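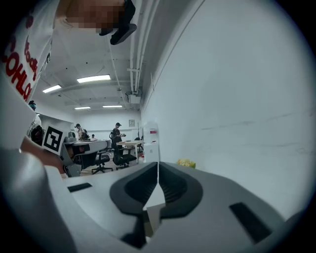 The long room at Wollurby, with its white walls.

Background noise is the first thing a tenant notices in a converted building and the last thing a surveyor measures. At Wollurby the conversion left one long room with hard, parallel walls, and speech in it was hard to follow from one end to the other.

Hajar Helmy, an acoustics consultant with Dikitz, took the readings in January. Her method is the usual one. A short burst of noise is played, then cut, and the time taken for the level to fall by 60 decibels is recorded in each frequency band. The mid-band figure at Wollurby was 2 seconds. For a room used for talking, she would want less than half of that.

Long rooms behave badly for a simple reason. Sound travelling between the side walls is reflected many times before it meets anything soft, and the result is a flutter that smears consonants. Carpet does little at low frequencies.
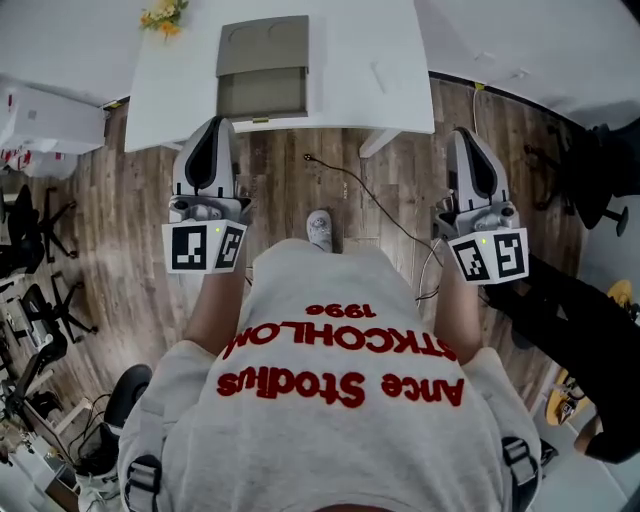

Two treatments were priced. The first, a suspended ceiling from Trernia, came to £2430 and would have lowered the room. The second used Gondal wall panels, fixed in a staggered pattern so that no bare section faced another, at £2000 with fitting. The second was chosen. There are 17 panels, set with an air gap behind each to extend absorption downwards.

The work was signed off on 7th December. Helmy advises repeating the test with furniture in place, as bookcases and upholstered chairs alter the result in the upper bands. Door seals are to be dealt with separately.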